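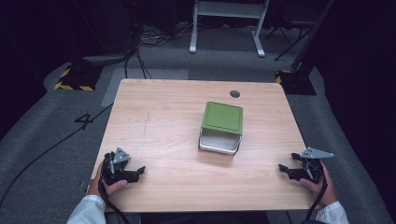 Minutes, equipment planning, Sorkville site, February. Started 2 pm, chair Kornél Bozsik. First item was the hand-held gripper order for next quarter. Current stock wears out at the jaws first, then the cable. Agreed the cable is the bigger nuisance: one hangs off each gripper and loops past the hand, and there's more of it lying across the carpet by table 4. Wireless pair from Arkico would fix that but price is well over what we have. Engelbrecht quote is wired again, cheaper, 30 day delivery. Kornél wants both quotes on one sheet before anybody signs.

Grippers. Need 14 pairs to cover all tables plus spares. Budget line covers the Engelbrecht ones, not Arkico. Proposal to buy wired now, and trial one Arkico pair later in the year. Agreed. Kornél to ask Engelbrecht about spare jaws sold seperately.

Cables. Floor covers, 200 feet, from Cloltine. Approved, low cost. Fit the table rows first, then the equipment stands at the back if any left over.

Tables. Request for replacement tops. Marks on the wood, still usable. Not this year. Grommet holes stay as they are, people use them.

Storage boxes. Lidded ones for the open/close task. Someone asked for more colors, also more sizes. Small order ok, out of petty cash, keep reciepts.

Robot arms. Two arms still on the wish list, no money before the new budget year. Long discussion, moved to next meeting. Kornél needs service contract cost from Arkico, yearly not monthly.

AOB. Storage room key still missing. Sign-out sheet for grippers not being filled in, please fill in.

Actions: KB quotes sheet, KB spare jaws, KB Arkico service cost. Floor covers order goes out this week.

Closed 3:30.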